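Imprimer cette page
Envoyer par e-mail

Essais de préhension en simulation : foire aux questions

Version de janvier. Page tenue par Olga Vergara, pôle méthodes, Llorente. Les réponses s'appliquent à toute campagne menée sous Zerkero, quel que soit le site. Les cellules physiques relèvent du guide Drivthorpe, qui fait l'objet d'un document séparé.

À quoi sert la règle interne ?

Elle fixe ce qu'un essai simulé doit contenir pour être cité dans un dossier de validation. Un essai non conforme reste utilisable pour la mise au point, mais il ne peut pas être additionné aux autres. La règle ne remplace aucune norme de sécurité et ne dispense pas de l'analyse des risques de la cellule réelle.

Quel est le volume minimal d'une campagne ?

1000 épisodes par tâche, répartis sur 17 configurations initiales au moins. Les épisodes interrompus par une erreur du moteur physique sont exclus du total et consignés à part. Ceux qui échouent pour une autre raison sont conservés.

Comment définir l'état initial des doigts ?
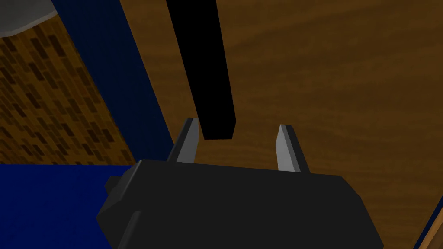
L'état initial se déclare par une valeur d'ouverture et une pose de l'outil, toutes deux exprimées dans le repère du poignet. Une mention du type « pince ouverte » est insuffisante : l'ouverture se mesure entre les faces internes, à hauteur des pointes. Pour une pièce allongée, comme la barre noire dont l'extrémité inférieure se trouve au-dessus de l'intervalle entre les deux doigts, on ajoute l'orientation de l'axe principal de la pièce par rapport au plan de fermeture. L'étiquette « saisie » n'est attribuée qu'au contact des deux doigts, confirmé par le moteur physique. Avant cela, l'étiquette est « approche », même si la pièce est très proche.

Peut-on juger du contact sur la seule vue embarquée ?

Non. La vue du poignet écrase les distances le long de l'axe d'approche, et un objet placé derrière les doigts peut y paraître engagé entre eux. La vue sert au contrôle visuel ; le contact se lit dans le journal des efforts. En cas de désaccord entre les deux, le journal prévaut et l'épisode est marqué pour relecture.
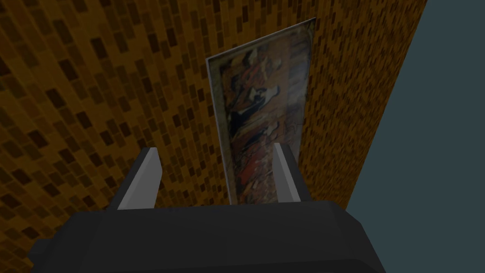
Combien de relecteurs faut-il par épisode marqué ?

Il en faut 2, qui travaillent séparément et sans accès à l'étiquette automatique. Si leurs avis divergent, l'épisode passe au responsable de campagne, dont la décision est motivée par écrit dans le registre.

Quelles textures sont admises pour l'environnement ?

Toutes, à condition d'être versionnées. Les motifs denses et répétitifs sont même recommandés pour une partie des configurations, car ils mettent en difficulté les détecteurs de contours. Deux points sont vérifiés :

- la texture et sa résolution figurent au manifeste ;
- la même texture n'est pas employée à la fois pour l'apprentissage et pour l'évaluation.

Les images plaquées sur des panneaux ou des cadres suivent la même règle. Leur provenance et leur licence sont à renseigner - ce champ est le plus souvent oublié lors des audits.
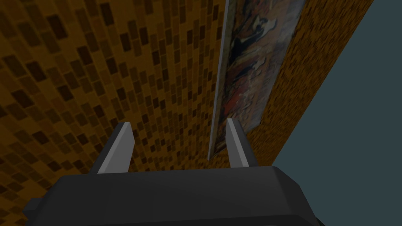 Quand faut-il relancer une campagne complète ?

Toute modification du modèle de frottement, du pas de temps ou de la géométrie des doigts impose une relance intégrale. Un changement d'éclairage ou de texture n'impose que la reprise des configurations touchées. Une mise à jour mineure de Zerkero n'impose rien si les épisodes de référence donnent le même résultat.

Comment traiter les objets de décor ?

Chaque objet de la scène reçoit un statut : manipulable, fixe ou sans collision. Un objet fixe garde sa géométrie de collision complète. Le statut « sans collision » est réservé aux éléments hors du volume atteignable par le bras, et l'éloignement se démontre par calcul d'enveloppe.

Le cas des éléments muraux demande une attention particulière. Un cadre est souvent modélisé par une simple surface texturée, sans épaisseur, alors que les doigts peuvent l'approcher de biais. On exige un volume de collision distinct pour le cadre et pour le mur qui le porte, faute de quoi un accrochage du bord passe pour un contact avec le mur. 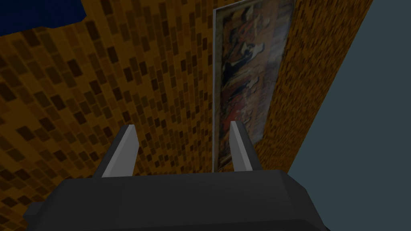

Ce volume peut être une boîte simple. Il doit en revanche englober la bordure et porter un identifiant propre, repris tel quel dans le journal des efforts. Les boîtes communes à plusieurs objets sont refusées.

Combien de temps conserver les données ?

Le manifeste, les graines aléatoires et les journaux sont conservés pendant toute la durée de vie du produit. Les images peuvent être supprimées après clôture du dossier si l'épisode peut être rejoué à l'identique. Le rejeu est vérifié avant suppression, sur la machine d'archivage et non sur le poste de l'auteur.

Un résultat simulé suffit-il pour autoriser un essai réel ?

Il est nécessaire mais ne suffit pas. L'autorisation est délivrée par le responsable de cellule, sur la base du dossier simulé et de l'analyse des risques à jour. Le premier essai réel se fait à vitesse réduite et sans pièce.

À qui adresser une demande de dérogation ?

À Cormac Madigan, avec le manifeste joint et le numéro de la règle concernée. Une dérogation vaut pour une seule campagne. Elle n'est pas reconduite tacitement.

Commentaires (4)

t.lemoal
Les 17 configurations s'entendent-elles par tâche ou par couple tâche/objet ? Chez nous les deux lectures coexistent.

O. Vergara
Par tâche. La formulation sera précisée à la prochaine révision.

integ_sud
Pour la pince Jiston, nous avions 600 épisodes étiquetés « saisie » sur un seul contact. Tout est à réétiqueter, ou seulement ce qui part au dossier ?

O. Vergara
Seulement ce qui part au dossier. Le reste garde l'ancienne étiquette, avec la version de la règle en regard.

À lire également
Manifeste de campagne : champs obligatoires et facultatifs
Journal des efforts : format et unités
Repères outil et poignet : conventions de signe
Guide Drivthorpe : mise en service d'une cellule physique
Notes de version Zerkero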